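**Sourdough on Saturday – how long do you proof?**

**gevia_crumb**
OK, I'm hooked! Loaf number 6 came out of the oven and the crust sang for a full minute. I used 100 g of starter and 228 g of rye from the Tutberg mill, then left it in the fridge overnight.

**miettinen_bakes**
Love it! That's a lot of rye for an overnight proof, though. Mine goes gummy every time. I'd cut it to 166 g and bake by noon.
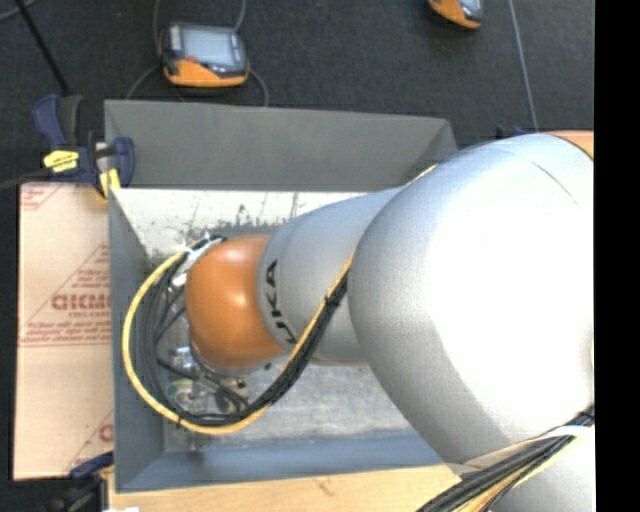 ### Re: proofing times

**brurka22**
Gotta disagree with Miettinen – cold rye is wonderful if you keep the dough stiff. Gummy usually means you sliced it too soon. Wait until the next day!

**miettinen_bakes**
The next day?? With that smell in the house? I'll try it once, but I'm still team short proof.

**gevia_crumb**
Trying both next weekend, same flour, two tins. Does anybody put caraway in theirs?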